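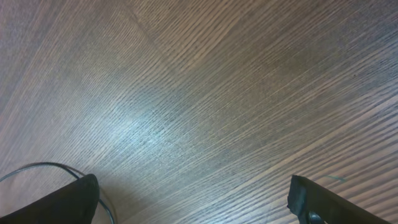

The wood grain, with the seam near the top

Dirkwood: Clearing the desk at last. Do I oil this or leave it alone? There's a pale patch on the left and my other half blames my mug.

rimier16: Looks like glare to me. Move the lamp before you buy anything.

Skillby: Oil it anyway. Two thin coats, December and midsummer.

rimier16: If it's laminate you'll be oiling plastic. Lovely smell, no benefit.

Dirkwood: Lamp moved, mug acquitted. Next problem, the cables. I've got as far as the black USB one
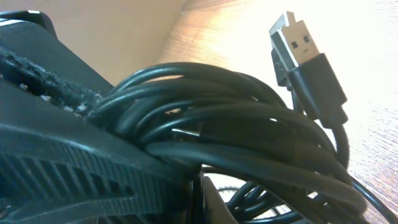

and I've wound it in loops, but they cross over each other and I don't trust them in a drawer.

Skillby: Over-under, then a velcro tie. Pack of 16 from the market.

arancibia2134: Freezer bag. Ties wander off.

Skillby: A bag is just a drawer you can see into – no thanks.

Dirkwood: Bag it is, I own bags.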